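Drovport Libraries to host a day for library makers and menders in February

Drovport Libraries will hold a one-day open meeting in February for people who work in, run or use library workshops, repair rooms and tool-lending collections. The event is called Bekance and will take place on all three floors of the Central Library in Drovport. Doors open at 9.30am and the day finishes at 4.30pm.

There are 80 free places. Booking is through the Drovport Libraries events page or at the enquiry desk of any branch. When the places have gone, a waiting list will open, and anyone who can no longer come is asked to give up their ticket so that it can be passed on.

Bekance has no fixed programme. People who want to lead a session can put a card on the board in the entrance hall between 9.30am and 10.15am, and the timetable will be read out at 10.20am. Sessions last 30 minutes, with a short break after each one to change rooms. A session can be a talk, a demonstration or just a question that somebody would like help with. Projectors are available in the two larger rooms on the first floor. The Peng Room on the second floor has tables only.

Subjects already suggested by people who have booked include:

Lending tools and sewing machines, and what to do when they come back broken
Cataloguing items that have no ISBN
Opening hours for workshops in small branches
Safety training for staff who did not sign up to be technicians
Working with schools and colleges
Paying for materials

Shaohua Yao, Workshops and Learning Manager at Drovport Libraries, said: "We get a lot of emails from other library services asking how we set up our tool loans, and we have plenty of questions to ask them in return. It made sense to get people into the same building for a day. You don't need to be a librarian to come. If you borrow things from a library or would like to be able to, you will have something to add."

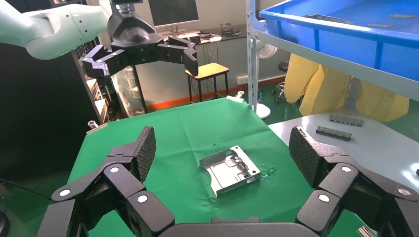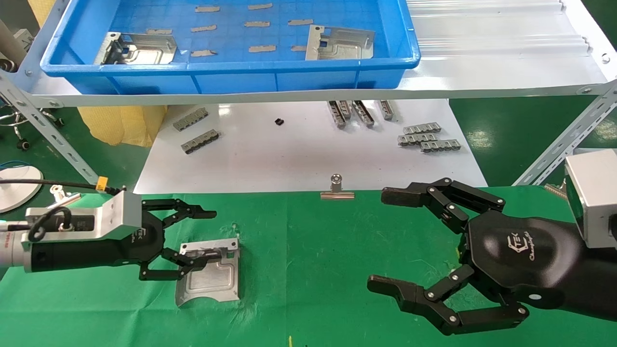
A silver metal part on a green work surface, seen in both pictures.

Drovport's tool-lending collection opened at the Central Library with a single cupboard and now holds 695 items, from hand drills to wallpaper tables. It can be used by anyone with a full Drovport library card. Items are lent for a week and can be renewed once if no one else has reserved them. The collection will stay open to borrowers as normal during Bekance, although the returns desk will move to the ground floor for the day.

The Tinorden branch, which has its own repair room, will be open to visitors from 5pm until 7pm after the main event has finished. It is a short walk from the Central Library along the canal path, or one stop on the tram. Please tick the box on the booking form if you plan to go.

Tea and coffee will be provided in the morning and afternoon. Lunch is bring and share, and a label listing the ingredients should be left beside each dish. A fridge is available but there is no oven.

The Central Library has step-free access from the street and a lift to every floor. A hearing loop is fitted in both of the larger rooms. A quiet room will be kept free all day. Parents and carers are welcome to bring children, who do not need a ticket if they are under five.

Notes will be taken in each session and put on the Drovport Libraries website afterwards. People who do not want their name to appear in the notes should tell the person leading the session.

Notes for editors

Reporters wishing to attend should contact the Drovport Libraries press desk before the event. Shaohua Yao is available for interview. Photography is allowed in the entrance hall and, with the agreement of those taking part, in the session rooms.

ENDS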